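Thu 16 September

Went through the handling rules with Danuta Laskowska this morning. The Bronlow sheet dates from May and two of its points were out of date. We now write the object list before the arm is switched on, and anything added later gets its own line. Danuta wants one person at the stop button and doing nothing else. I agreed, though it means I get less typed up.

Soft items were the long discussion. The old rule said to grip in the middle. For pouches and bags we've changed it to a corner or an edge, lifted slowly, with the other things left on the table as they are – no clearing a path for the hand.
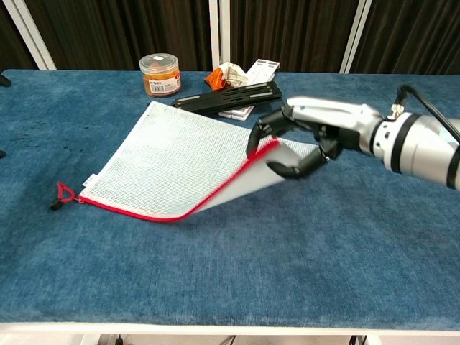 The other change is to how we log a failed grip. Meston count a slip as a failure only if the item leaves the table, and I think that's too kind. Ours will say any unplanned release, however small. Danuta will write to them about it.

Logged 67 attempts by the end of the day, 4 of them void for a missing start note. All 4 were mine. The log sheet needs the start note at the top, so I moved it.

Still to do: cable check wording, and page 2 of the Trumero form. Left at half five.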